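分类：短篇小说 | 标签：冬天、出走、长途车、旧衣服
2018年12月23日　文／阿砾

末班车

车晚点。又晚点。

候车厅的灯管坏了一截，一闪一闪的，像有人在里面眨眼。她把票捏在手里，票上印着Vullari，终点，再往后就没有路了。售票的女人隔着玻璃说，末班，走不走。她说走。女人又说，二百。她掏钱，掏了半天，手指头冻得不听使唤，硬币掉了两个，没捡。

她只带了一个包。包里有一件毛衣，一双袜子，一把钥匙，半包饼干。还有那封信。信是四月写的，写完没寄，一直压在抽屉底下，压得比纸还薄。今天早上翻出来，也没再看，直接塞进去了。

车来了。

司机不说话。车上没几个人，最后一排有个老头在睡觉，嘴张着。她坐中间，靠窗。窗上全是水汽，她用袖子擦了一块，外面是黑的，擦不擦一个样。

车一开她就后悔了。

也不是后悔，就是那种，胃里忽然空了一下。她想，灶上的火关了没有。关了。门锁了没有。锁了。那盆花呢，花没浇。算了，反正冬天。冬天的花自己会等。

Gramum那边的厂子去年关的。关之前先是少发，后来是不发，再后来大门上贴了张纸，风一吹就没了。他在那里干了那么些年，回来的时候就拎着一个搪瓷缸子。他把缸子放在桌上，坐下，说，吃饭吧。那天吃的什么她到现在都记得，土豆，盐放多了，两个人谁也没说咸。

后来他就不大说话了。

再后来他说要去Stukska，那边有活，修船，管住。她说多久。他说一个冬天。她说哦。她想说的不是哦，可是话到嘴边就剩这么一个字。他收拾东西收拾得很快，快得让她觉得他早就在心里收拾过好多遍了。

那是上一个冬天。

一个冬天过完了，他没回来。寄过一回钱，三千，附言栏是空的。她把那张单子翻过来看，背面也是空的。

车在一个小站停了。上来个抱孩子的女人，孩子裹得像个粽子，只露一双眼睛，黑亮黑亮的，盯着她看。她冲孩子笑了笑，孩子把脸转过去了。女人问，你也到头？她说到头。女人说那边冷得很。她说知道。其实她不知道，她哪儿也没去过。

饼干拿出来，分给孩子一块。孩子没接，女人替他接了，说谢谢，说他认生。

又开。

路开始颠。老头醒了，问到哪了，没人答他，他又睡过去。她把头靠在玻璃上，玻璃震得牙齿发麻。她想起刚结婚那阵，也是坐这种车，去看海，车坏在半道上，一车人下来站在路边跺脚。他把大衣敞开，把她整个裹进去，大衣里有股机油味。她说难闻。他说那你出去。她没出去。

海后来到底也没看成。天黑了，修车的人才来，掉头就往回开。

她一直觉得海还在那儿欠着。

半夜里下雪了。先是一点一点，后来是一片一片，车灯照过去，前面白茫茫的，好像车一直没动，是雪在往后跑。司机开了收音机，咝啦咝啦的，有个人在唱歌，唱的哪里话听不懂，调子倒像是熟的。抱孩子的女人跟着哼了两句，停了，不好意思似得看看她。她说，好听。女人就又哼。

她差一点就睡着了。

在快睡着的那个地方，她听见他在隔壁屋里咳嗽，听见他趿着鞋走过来，停在门口，没进来。她说你进来啊。他说你先睡。她就急了，一急就醒了。嘴里发苦。窗上的那块又蒙住了。

天是一点点灰起来的。

到Vullari的时候雪停了，地上没有脚印。站很小，一间屋，一条长椅，墙上的钟停在一个谁也用不着的时间。抱孩子的女人有人来接，一个男人，把孩子一把举过头顶，孩子终于笑了，咯咯的。三个人往坡上走，越走越小。老头不知什么时候下的车，她没看见。

从这里去Stukska还要坐船。

船呢，她问。屋里烧炉子的人头也没抬，说，冻上了，开不了。她问什么时候能开。那人说看天。她说那我等。那人这才抬头看她一眼，说，等多久？她没有答。他往边上挪了挪，把炉子跟前那块地方让出来。

她坐下来，鞋底冒白气。

炉子上坐着一壶水，响了，那人给她倒了一杯，杯子缺个口。她捧着，没喝，先烫手。那人说对岸的人冬天也过不来，都窝着，码头上有家旅店叫Esteban，便宜，三十一晚，楼上能看见冰。她问，修船的人也住那儿？那人想了想，说修船的，有几个，来来去去的，记不清了。有个总拿搪瓷缸子喝水的。

她手抖了一下，水洒在膝盖上。

她说，缸子什么颜色。

那人说，白的吧。蓝边。谁家的缸子不是白的蓝边。

也是。她想，也是。谁家的都是。

可她还是站起来了。把包背上，围巾绕了两圈，推门。风一下子灌进来，炉子里的火矮了矮，又起来。那人在后面喊，顺着坡下去，右手边，有灯的那个。

她走得很快。雪没过脚脖子，每一步都要拔出来。走到一半才发现信还攥在手里，不知道什么时候从包里拿出来的，攥出了汗，边角都软了。

旅店的灯是黄的。

柜台没人，有只铃，她按了一下。没动静，又按了一下。楼上有人走动，地板吱嘎吱嘎，然后是咳嗽，一声，隔一会儿，又一声。

她站在那儿，没再按铃。

脚步声从楼上过来了，到楼梯口停住。她仰着头，围巾上的雪化了，顺着脖子往里流，凉的。她张了张嘴。

她说，灶上的火我关了。

没有人说话。过了好久好久，楼梯上响了一级。

（完）

写得急，年底事多，错字回头再改。原来还有一段她回去的，写了又删了，二百来字，不要了。下一篇想写那个抱孩子的女人，坡上那一家，开春再说吧，先记在这儿。

最后更新：2018年底
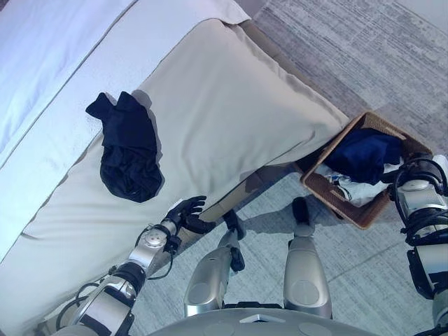
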